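Hanbridge社の公開日に行ってきました(Votierの開発室の見学記)

七月に、深圳にあるHanbridge社の公開日に参加しました。Hanbridgeは、大きなファイルを送ったり受け取ったりするためのソフト「Votier」を作っている会社です。私は大阪で映像の編集の仕事をしており、Votierを仕事で毎日使っています。日本語は私の母語ではありませんので、読みにくいところがあればお許しください。同じソフトを使っている方に少しでも役に立てばと思い、見たことと聞いたことを書いておきます。

申し込みは、Votierの利用者向けの掲示板に出た短い案内からでした。案内は中国語と英語で、日本語はありませんでした。名前とメールアドレス、使っている版の番号、それから「何を見たいですか」という質問が一つありました。私は「転送が途中で切れたときの再開の仕組みを見たい」と書きました。返事は次の日に来ました。参加は無料で、交通費は自分で払います。

行き方

会社は、Bautistaという名前の建物の9階に入っています。地下鉄の駅から歩きましたが、出口を間違えたため、大きな道路の反対側に出てしまい、歩道橋を探すのに時間がかかりました。これから行く方は、駅の構内の地図で「Bautista」という英語の表記を先に見つけておくとよいと思います。私は中国語の名前だけを控えていて、それが古い名前でした。

建物の一階の受付で、旅券を見せて、紙の入館証をもらいました。エレベーターは低い階用と高い階用に分かれています。9階は低い階用です。私はここでも一度間違えて、上まで行って戻ってきました。集合は午前9時でしたから、階の番号と時刻が同じで、それだけは覚えやすかったです。

参加者は12人でした。利用者が多いと思っていましたが、話をしてみると、半分はほかの会社で似たようなソフトを作っている人たちでした。ほかには大学の図書館で資料の電子化をしている人、音楽の録音をしている人、ゲームの翻訳をしている人などがいました。私の隣に座った人は、Votierを一度も使ったことがなく、友人に誘われて来たと話していました。

最初の説明

まず会議室で、会社とソフトの歴史の説明がありました。英語で話して、スライドは中国語でした。私にはちょうどよい組み合わせです。漢字を見れば意味が少し分かり、分からないところは耳で補うことができます。

Votierは、初めは社内だけで使う小さい道具だったそうです。写真のデータを二つの事務所の間で送る必要があり、回線がよく切れるので、切れた場所から続けて送れるようにした、という話でした。画面はなく、文字のコマンドだけでした。それに画面を付けたものが最初の公開版です。そのときの画面のスライドが出ましたが、灰色の窓の中に、ファイルの名前と進み具合の棒だけが並んでいました。今の画面も、実はあまり変わっていません。私は今の画面を少し古いと思っていましたが、昔のものを見て、古いのではなく、わざとそのままにしているのだと理解しました。

この点については、参加者から質問が出ました。「なぜ画面を新しくしないのか」という質問です。担当の人の答えは、利用者の多くが窓を小さくして画面の隅に置いたままにするので、小さくしても読めることを一番大事にしている、というものでした。飾りを増やした試作を何度か作り、社内で使ってもらったところ、みな一週間で前の版に戻したそうです。私は自分の使い方を思い出して、その通りだと思いました。私も隅に置いています。

ただし、私はこの答えに全部満足したわけではありません。設定の画面は、小さくして使うものではないからです。設定の画面は項目が多く、似た言葉が続いていて、日本語版では訳がそろっていません。たとえば「一時停止」と「保留」が両方あり、どう違うのか、私は三年使っても自信がありません。休憩の時間にそれを伝えると、担当の人はその場でノートに書いてくれました。二つは同じ意味で、翻訳した時期が違うだけだということです。三年分の疑問が一分で終わりました。

開発室

次に、開発室に入りました。撮影はできる場所とできない場所があり、床に貼られたテープで分かれていました。机の画面は撮らないという約束です。部屋は静かで、空調の音が大きく、私は上着を持っていってよかったです。

開発室で見せてもらったのは、毎晩動かしている試験の仕組みです。Votierでは、わざと悪い回線を作って、その中でファイルを送る試験をしています。回線を遅くする、急に切る、順番を入れ替える、データの一部を壊す、などの条件を組み合わせて、全部で2000通りを一晩で動かすそうです。失敗したものだけが朝に一覧になって出ます。見学の日の一覧には赤い行がいくつかあり、開発の人は少し恥ずかしそうに「今日は見学の日なのに」と言いました。私はかえって信用できると感じました。

再開の仕組みについても、ここで説明を受けました。少し技術の話になりますが、私が理解した範囲で書きます。

Votierは、ファイルを小さな塊に分けて送ります。塊ごとに短い確認用の値を計算しておき、受け取った側でもう一度計算して、同じかどうかを比べます。違っていれば、その塊だけを送り直します。途中で切れたときは、どの塊まで確認が終わったかを記録したファイルを読み、その続きから始めます。ここまでは説明書にも書いてあります。

知らなかったのは、その記録のファイルの書き方です。以前は塊が一つ終わるたびに記録を書いていましたが、遅いディスクでは記録のほうに時間がかかってしまい、転送が遅くなりました。今は50個の塊が終わるごとにまとめて書いています。そのため、悪いときには最後の49個までを送り直すことがあります。私は以前、再開した後に進み具合の棒が少し後ろに戻るのを見て、故障だと思って問い合わせをしたことがあります。故障ではなく、これが理由でした。問い合わせの返事には「正常です」とだけ書いてありましたので、このように説明してくれればもっとよかったのに、と思います。

この数字は設定で変えられるかと聞きましたら、画面からは変えられないが、設定ファイルを直接書けば変えられる、ということでした。ただし勧めないと言われました。私は帰ってから試していません。

Desonのこと

確認用の値の計算には、Desonという部品が使われています。これはHanbridgeが作って、ソースコードを公開しているものです。Votierを使わない人でも、Desonだけを自分のソフトに入れることができます。参加者の中のソフトを作っている人たちは、ほとんどDesonの話を聞くために来たようでした。この部分になると質問が急に専門的になり、英語も速くなって、私は半分しか分かりませんでした。

分かった半分を書きます。一つは、Desonの次の版では、計算の途中の状態を保存できるようになることです。今は、大きなファイルの全体の確認をしている途中でパソコンを止めると、初めから計算し直しになります。映像のファイルはとても大きいので、私の仕事ではこれが困ります。夕方に確認を始めて、帰る時間になってもまだ終わらず、パソコンをつけたまま帰ることがよくあります。次の版でこれができるようになれば、私には一番うれしい変更です。いつ出るかは、答えてもらえませんでした。

もう一つは、説明書のことです。Desonの説明書は英語だけで、例が少ないという意見が何人かから出ました。会社の人もそれは認めていて、利用者が書いた例を集めるページを作りたいと話していました。原稿を送る方法は掲示板で知らせるそうです。日本語の例も受け付けるかと私が聞きましたら、受け付けるが、読める人が社内にいないので確認に時間がかかる、という正直な答えでした。

それから、Desonという名前の由来も質問されましたが、最初に作った人がもう会社にいないので、今いる人は由来を知らないとのことでした。発音も人によって違いました。「デソン」と言う人と「ディーソン」と言う人がいて、どちらも直されませんでした。

昼と、午後の体験

昼は建物の地下の食堂へ、全員で行きました。券売機の使い方が分からず、現金も使えませんでしたので、図書館の人に払ってもらって、後で返しました。牛肉の麺を食べました。辛さを選ぶところで一番弱いものにしましたが、それでも私には辛かったです。

午後は、まだ公開されていない版を自分で触る時間でした。会社のノートパソコンを一人に一台貸してもらい、紙に書いてある課題を順番にやっていきます。ファイルを送る、途中で線を抜く、また差して再開する、相手を変える、古い記録を消す、という課題です。線を抜くときは、分かっていても少し緊張します。再開は早く、前の版で感じていた待ち時間がなくなっていました。待ち時間がなくなった理由は、相手を探す手順と記録を読む手順を同時に始めるようにしたからだそうです。

困ったのは、相手を変える課題でした。新しい版では、相手の一覧が左から右に移っています。私は何度も左を押して、そのたびに別の窓が開きました。隣の、Votierを使ったことがない人は、何も迷わずに終わりました。慣れている人のほうが遅い、というのは面白いことですが、毎日使っている者としては、一覧の場所は選べるようにしてほしいです。感想の用紙にもそう書きました。

速さの数字も画面に出るようになりましたが、単位が途中で自動的に変わるため、数字が急に小さくなって、遅くなったように見えることがあります。単位を固定する設定は、まだないとのことでした。これも用紙に書きました。用紙の裏まで使ったのは私だけだったかもしれません。

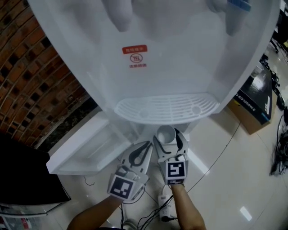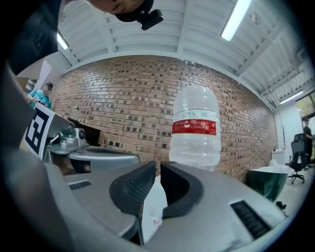
古い記録を消す課題では、確認の窓のことで、参加者の意見が分かれました。新しい版では「消去しますか」という窓が出て、「はい」と「いいえ」が同じ大きさ、同じ色で並んでいます。記録を消すと再開ができなくなりますから、私はもっと強い注意が必要だと思います。しかし、ほかの人は、注意が多いと読まなくなると言いました。どちらの意見も分かります。そこで私が例に出したのが、一枚目の写真のウォーターサーバーです。前の面に赤い注意書きがあり、中国語の文字が読めない人でも、手と湯の印を見れば何に気をつけるのかが分かります。文字の帯があって、印があって、その下に短い文が一行あるだけです。本体が白いので、赤はよく目に入ります。Votierの窓も、普通の操作は今の灰色のままにして、戻せない操作のときだけ、このように色と印を使えばよいのではないか、と話しました。担当の人は、色の見え方は人によって違うので、印の形のほうを先に考えたい、と答えました。それはその通りで、私は色のことしか考えていませんでした。

質問の時間

最後に会議室に戻って、質問の時間がありました。覚えているものを書いておきます。

料金についての質問がありました。個人で使う場合は、これからも無料だそうです。会社で使う場合の料金は、今は台数で決まりますが、送った量で決める方法も検討しているとのことでした。この話になると、部屋の空気が少し固くなりました。私の職場は台数が少なく、送る量が多いので、量で決まるようになると高くなります。まだ何も決まっていないそうですから、心配な人は掲示板に意見を書くとよいと思います。

偽の配布サイトの話も出ました。Votierの名前で検索すると、会社と関係のないダウンロードのページがたくさん出てきます。中には、余計なソフトを一緒に入れるものがあるそうです。会社では見つけるたびに連絡をしていますが、消えてもまた別の場所に現れる、という説明でした。利用者にできることは、公式のページから受け取ることと、そこに載っている確認用の値を自分で比べることです。値を比べる方法は公式のページにありますが、場所が深くて見つけにくいです。ダウンロードのボタンのすぐ横に置いてほしいという意見が出て、これは次の更新で直すと約束してくれました。

スマートフォン版を作るかという質問には、予定はないという答えでした。理由は、電話のほうのシステムが裏で動いているソフトをすぐに止めてしまい、長い転送に向かないからだそうです。その代わり、転送の状態を見るだけのページを用意して、電話からも見られるようにするとのことです。私は外出中に進み具合だけ知りたいことが多いですから、それで足ります。

日本語版については、私のほかに聞く人がいませんでした。翻訳は今、外の会社に頼んでいて、新しい言葉が出るたびに少しずつ訳しているそうです。用語の一覧がないので、同じ言葉が違う訳になります。一覧の案を利用者が出してもよいかと聞きましたら、歓迎すると言われました。母語でない私が日本語の案を出すのはおかしいかもしれませんが、まずは「一時停止」と「保留」から始めるつもりです。日本語が母語の方で手伝ってくださる方がいれば、掲示板のVotier日本語の欄に書き込んでください。

これから行く方へ

次の公開日は冬の予定で、決まったら掲示板に案内が出るそうです。参加したい方のために、気がついたことを足しておきます。

開発室は寒いです。旅券は受付で必要です。食堂では現金が使えません。ノートパソコンは借りられますが、キーボードの配列が日本のものと違い、記号の場所に迷います。自分の使っている設定ファイルを持っていくと、その場で見てもらえます。私は持っていかなかったので、言葉で説明することになり、うまく伝わりませんでした。Desonの話を詳しく聞きたい方は、先に英語の説明書を読んでから行くことをお勧めします。

なお、新しい版の画面は公開前なので、この記事には載せていません。正式な版が出たら、一覧の場所がどうなったか、確認の窓に印が付いたかどうかを、またここに書きます。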